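Fuver Two-Arm Bench Kit, built in a shared workshop

Reviewed after two months of use
Verdict: good frame, good arms, weak paperwork

I bought the Fuver two-arm kit in April to share with the other people who rent benches at our workshop. Five of us had been talking about a small automation setup for a while, mostly for sorting and packing jobs that eat up an evening. Armindo Sampaio and I did most of the assembly. Joana Fonseca handled the software side and had strong opinions about the kit's setup program, which I'll get to.

What comes with it

You get two arms, the hardware to mount them, the frame posts, the rail for the front, power supplies, and a bag of screws sorted by length but not labeled. The side panels are not included. The product page does say so, but in the small type under the shipping weights, and I missed it. The floor is also up to you. Fuver recommends anything flat and at least as thick as a kitchen cabinet door.

Assembly

The manual has 91 pages and covers three versions of the kit at once, so you spend a lot of time working out which drawings apply to you. Page numbers in the index are off by 2 from the middle of the book on. We wrote the correct ones in pencil.

The frame went together in one evening. The posts are cut square and the corner hardware pulls up tight. We checked the diagonals before the final tightening and only had to nudge one corner. The rail was also fine, although the nuts that slide into its channels like to turn sideways. Put in more than you need before you close up the ends. We didn't, and had to take one end off again to add a cable clamp.

The arms took longer. Each one comes as separate joints that have to be given an address before they are bolted together. The manual explains this four pages after it tells you to bolt them together. Elango Achari had built a Barreto arm a few years ago and warned us, so we did the addressing first with the motors lined up on a towel. If you skip it, you will be taking the thing apart.

The screws into the white shells need a light hand. I stripped one hole and fixed it with a slightly longer screw from the hardware drawer. Fuver mailed me a replacement shell anyway, at no charge, and it arrived in 10 days.

Software

Calibration is done by holding each joint at its end stop and pressing a key. It works, but the program gives no sign that it has registered the key press, and Joana ended up adding a beep. She also changed the startup order so both arms go to their rest position before anything else happens. Out of the box they wake up one at a time, and the first one can swing into the second if you left them close together.

The wrist cameras were recognized right away on Linux. On my older laptop one of them dropped out until I moved it to a powered hub.

In use

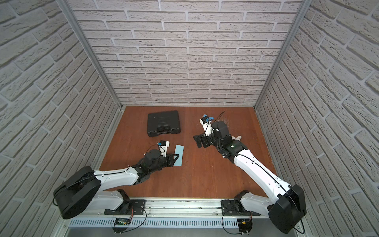

Reach is the main thing to understand before you choose a floor size. Fuver lists the working area for a single arm, and with two arms on one front rail the useful part is the overlap, where both grippers can get at the same object. Ours is the middle of the floor. Thin, flat items are harder than bulky ones, and a card like the blue one by the left gripper is a much fussier job than a black carrying case with a handle along its side. We run the fingers slower for anything flat. The wood-grain floor has picked up a few faint scuffs, so I would choose something tougher next time, or a sheet you can swap out.

The brick wallpaper on the walls was Estela Urrutia's pick, from a roll by Urnness. She wanted something other than bare board and I have no complaints about it. It was easy to cut and it has stayed flat at the corners.

Repeatability is good enough for our work. Noise is low, a soft whine when both arms move together. The motors near the shoulder get warm after about an hour, and we give them a rest then.

Cables are the weak point. The ones supplied are just long enough, with little slack at the wrist, and I would order longer ones with the kit.

Cost

The extras we bought — panels, floor, wallpaper, a powered hub and longer cables — came to 125 dollars on top of the kit. Split among five people, that was easy to live with. For one person working at home I would look at the single-arm version first and add the second later. The frame is the same for both.

Four out of five. I took the point off for the manual.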